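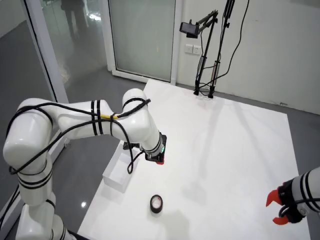
Two used arms in a shared workshop, one PC, one job: pick up a roll of tape and set it down in a clear box. Everything runs on joint positions sent from a Python script, with no force sensing. The arms are bolted to one white tabletop, and the pick works well when the roll lies flat. It fails when the roll is on its edge, the way the black one is standing in front of the acrylic box. The red fingers close, the roll turns under them, and the grip ends up off center or lost.

What I have measured so far:

- Flat pick, one finger in the core, the other outside: 30 tries, 30 good.
- Edge pick, fingers across the width: 30 tries, 8 good.
- Closing speed halved: no clear change.
- Overhead camera recalibrated: no clear change.

The gripper controller is a Nutus board with the stock firmware. It takes a target width and a current limit, and I log both. In the failed picks the current rises early on one side, then drops, then rises again. I read that as one finger touching first and pushing the roll until the other finger meets it.
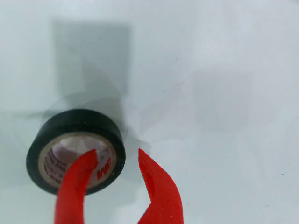
The fingers are printed and I would like to keep them. I can change the tips, the approach or the code. Is there a standard way to center a grip on something that is free to roll, or should I tip the roll flat first and use the pick that already works?

Second, smaller point: the box is hard to find with the camera. I get a usable outline in perhaps half the pictures, depending on the ceiling lights. At the moment I type its position in by hand.

**Kerstin Ruppert**
Tuesday, December 29, 2020

---

**Morven Leckie**

Your reading of the current trace sounds right. An early rise on one side means the gripper is not centered on the roll, and slower closing will not fix that. The roll moves just as far, only later.

Check these in order:

1. Tool center point. Put a pin upright in the table, drive the gripper over it, and turn the wrist 180 degrees. If the pin is no longer midway between the fingers, your offset is wrong. Correct it before anything else.
2. Wrist angle. You are closing across the width of the roll, so the finger faces have to be parallel to its sides. A few degrees of error gives you a turning force about the vertical axis, and a thing standing on a thin edge has very little to resist it.
3. Contact height. Close at the height of the roll's center or slightly below. Near the top, any mismatch between the fingers tips the roll over.

If it still moves after that, use a two-step close. Close at a low current limit until both fingers show contact, open by 2 mm, shift the arm by half the measured error, then close at full current. You can get the error from the width log if you also record the arm position at first contact. We do this at Kendarberg on small bobbins. It adds a second or so per pick.

On the tips: pointed ones are good for reaching into the core and bad for gripping a flat side, where you get close to point contact and the roll pivots about the line between the two points. A thin flat pad near the tip would help, as long as the finger still fits inside the core. Silicone sheet and contact glue is enough to try it.

Tipping the roll flat first is a fair choice if cycle time does not matter. Push sideways near the top with one closed gripper, lift clear, take a new picture, then run the flat pick. Push against the side face. If you push on the tread it will roll off.

---

**skamholm**

just get a stronger gripper. I had the same thing with a Kleinschmidt one and it went away when I turned the current limit up to 3400. no idea what the units are

---

**tablesaw1068**

Only answering the box part. Stop trying to see the clear walls. Put a strip of matte tape along the top rim, or a printed marker on the table at a fixed offset from one corner, and find that instead. If the box can slide, glue two small stops to the table and push it against them before each run – then the typed position is good enough and you can leave the camera for the rolls.

I would also disagree with turning the current up. With printed fingers the extra force goes into bending them, and the tips splay. Check the layer direction too. Fingers printed standing up tend to snap at the layers near the base.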